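Tabletop

A tabletop is the flat upper surface of a table, the part on which things are set down, written, cut, sorted, eaten or played.
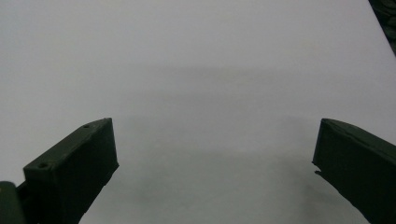

A smooth surface in white to pale gray, with no markings.

It is easy to overlook the tabletop, yet almost everything else about a table exists to hold it up! Legs, rails and braces are there to keep one surface level and at a handy height, and the history of the table is in large part the history of what people wanted from that surface.

Materials

Solid wood is the oldest common choice and still much loved. Boards are joined edge to edge, and a good maker leaves room for them to swell and shrink through the year. Stone and glass are heavier and colder to the touch, but they wipe clean wonderfully well. Modern tops are often made from pressed board with a thin facing, which can be given nearly any color or pattern.

Plain pale tops

White and light gray tops are favorites in workrooms, classrooms and kitchens. They bounce light back up at whatever is being worked on, so small parts, threads and crumbs are easy to spot. A smooth one also shows the most delicate shading as daylight moves across a room. The drawback is that ink, tea and beet juice show up just as clearly. Many people lay down a large sheet of paper to get the same effect on a darker table.

The Torninby table

The town of Torninby was known for its long sorting tables, built for the seed trade and sold at the October fair in nearby Cindham. Their tops were painted white and rubbed down between coats, as many as 7 on the best ones, until seed would slide across at the push of a hand. The Pollock workshop ledger lists 1,672 of them. A fine one, 200 inches long, was still in use in the Cindham market hall when this entry was last revised, and it is a beauty.

Care

A soft damp cloth is enough for most tops. Gritty powders dull a smooth finish and should be kept away from painted or glossy surfaces. Hot pans need a mat on anything except stone.

See also: Desk, Workbench, Countertop, Trestle table

Last revised 7/3/20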